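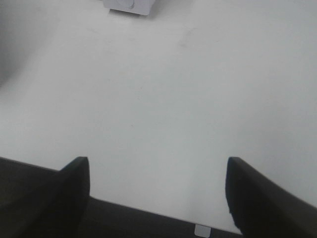

Scuffs on a matte white tabletop, what are you all using?

vkelemen
Posted Sat 15 January
So I finally gave in and got the big white work table I've been wanting for ages (the Skolen one, matte top, $169 on clearance) and I love it, except it has started collecting these faint gray smudges. They're not deep or anything. You mostly notice them when the light comes in low. I've tried dish soap and a microfiber cloth and they get a bit lighter but they don't leave. Before I go at it with something stronger, what works for you?
Veronika

abilio_v
Melamine sponge, damp, hardly any pressure. Two minutes and done. I do mine every month or so.

zsibiya
Please don't do that on matte!! Those sponges are basically very fine sandpaper. I did it on my old desk and ended up with a shiny patch the size of a saucer, and that bugged me way more than the scuff ever had. You can't un-shine it.

abilio_v
Never had a shiny patch in my life. You must have been scrubbing.

zsibiya
I was not scrubbing, Abilio, lol. Different tops, different finishes. All I'm saying is try it underneath first.

eusebio81
Depends what the mark is. If something rubbed off onto the table (rubber feet are terrible for this, so are cheap pan bottoms) then a little rubbing alcohol on a cotton pad usually lifts it. If the finish itself is worn then you're stuck with it. Run a fingernail over it — if you feel nothing, it's probably transfer.

vkelemen
Feel nothing at all, so that's encouraging. And I do drag things across it constantly, guilty.

jbenitez
Unpopular opinion, leave it alone. It's a work table. Mine has glue, pencil and one coffee ring from the first week and I stopped seeing any of it. If you want spotless, get a desk mat.

zsibiya
A mat on a brand new white table is a crime, Julián.

jbenitez
Then enjoy cleaning it :)

vkelemen
OK, did the alcohol on one smudge near the back corner, tiny amount, wiped with water after. It's a lot fainter and the finish looks the same to me. Going to let it dry overnight and check it in daylight before I do the rest. Also ordering felt pads for everything that lives on there.

eusebio81
Get the stick-on sheet kind and cut your own, the little round ones slide off.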